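The grip fault is back

Matsuda pushed the new hand firmware in September and promised the grip fault was gone. I didn't believe it then. After 27 clean cycles on the bench I still didn't.

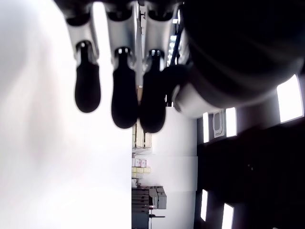
Cycle 28 hung. The hand reported "closed" with nothing held, the arm went on to the next move anyway, and the stop button took two presses. Two! That bothers me more than the grip.

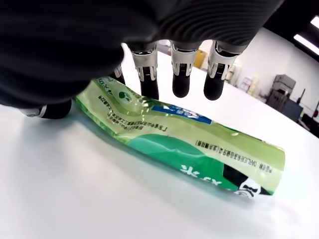 The log blames a slipping object, as it always does. Fine, a crinkly Darlie pouch is a harder thing to pick up than a test block. But slipping doesn't explain a closed signal that shows up 60 milliseconds before the fingers move. 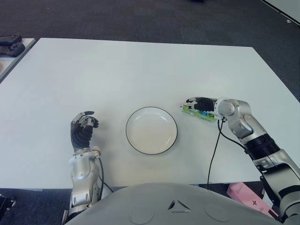
Sille Ragnarsson wrote to me that I should swap the wrist cable before blaming the code, and that hers failed the same way. Maybe. I've ordered one, and the arm stays on half speed until it comes.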